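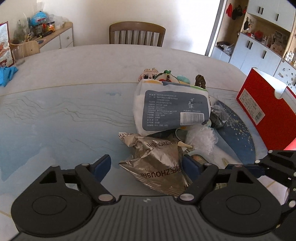

SLIDE 4: Tabletop rules (Zanele, 2 min MAX)

- Start w/ the foil packet. Crinkly, shiny, hard on depth. Pads either side before you close, don't drag it.
- Clutter stays. Standard says household table, so leave the wrappers on there.
- Second gripper: keep it clear of the first. Agree who moves, say it out loud.
- Force cap 35 per cent for film and foil, 70 for rigid. Check wtih Phong, Olleck sheet says 50??
- Wipe pads beetween runs. Log it, same colour code as Thursday.
- Questions, then Fitby demo

3 comments 12 shares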